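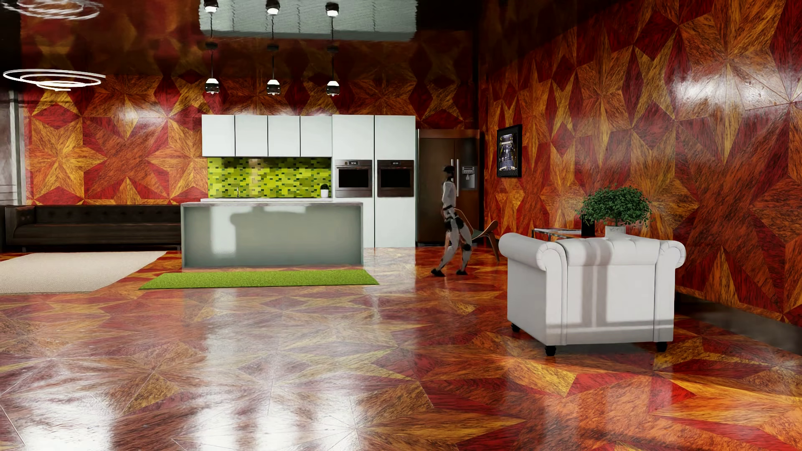

Four Controllers, One Apartment

The apartment has a glossy floor, a green mosaic backsplash and a white tufted armchair, and it exists only on a server at Zoredance. Since August, a small team there has been sending a simulated humanoid robot through it to compare walking controllers. The robot is white and grey with a dark head. It has passed the refrigerator more often than any real tenant would in a year.

Biljana Đorđević runs the tests. She spent the first part of her career on wheeled warehouse machines, where the floor was flat, grey and dull on purpose. Homes are harder.

"In a warehouse you get to tell people where to put things," she says. "In a home the rug is wherever the rug is."

Her group is comparing four controllers. Two come from inside the company. The third, Pisamance, is licensed from a supplier. The fourth, Fehr, started as a student project and is now kept up by a handful of engineers in their spare time. All four drive the same simulated body, with the same joint limits and the same simulated battery. Each one gets the same 11 routes through the apartment, and each route is repeated 40 times with small changes to the starting position and the friction of the floor.

The routes sound easy when they are read aloud. Walk from the leather sofa to the kitchen island. Cross the cream rug. Pass between the lounge chair and the refrigerator without touching either. Stop by the armchair, turn, and go back.

Most of the trouble comes in the turns. Pisamance walks fast in a straight line and holds its speed well, but it takes corners wide. On the refrigerator route it clipped the lounge chair often enough that the team began logging chair contacts as a separate item. Fehr is slower. It shortens its steps before a turn and puts its feet down flatter, and it rarely touches anything. It also takes so long to cross the room that one tester started making tea during the runs.

The two in-house controllers fall somewhere between. The older one was tuned by hand over several years and has a habit of leaning forward when it speeds up. The newer one was trained almost entirely in simulation. It moves more smoothly, with a long stride and the back leg well extended, and it recovers well from a push. Its weak point is the edge of a rug. The simulator treats the green rug by the island as a soft surface, and the new controller sometimes lifts its foot too late to clear the border.

Then there is the camera side of the work. The robot estimates its own motion partly from what it sees, and a polished floor gives it plenty of false information. Lights overhead show up again underfoot. So do cabinets and chair legs. Đorđević's team asked for the shiniest floor the artists could make, and kept the star-patterned wood on the walls for a similar reason. A repeating pattern can fool a vision system into thinking it has seen the same spot twice.

"People ask me who would live there," Đorđević says. "I don't care who would live there. I want the depth estimate to be wrong so I can see how wrong."

It was wrong quite a bit at first. With the standard camera settings, the position estimate drifted by as much as a step over a single crossing. Masking out the brightest floor reflections brought the drift down for every controller, though Fehr gained the least – it leans more on its joint sensors and had less to lose.

The next stage is at Cakulthorpe, a test building where the company has laid out five real rooms with rented furniture. The team plans to take two controllers there, Fehr and the newer in-house one. Pisamance may follow if its supplier can fix the cornering. The older in-house controller will stay in use as a baseline.

Đorđević expects some of the rankings to change. Simulated rugs do not bunch up, and simulated feet do not wear down at the heel. She has seen a controller win every route on screen and then fall over on a doormat. For that reason the first week at Cakulthorpe will be spent on short walks with a safety line attached, mostly back and forth over a rug.

The apartment will stay in service too. A new set of routes is being written for it, with the chairs moved closer together and the lights turned down low.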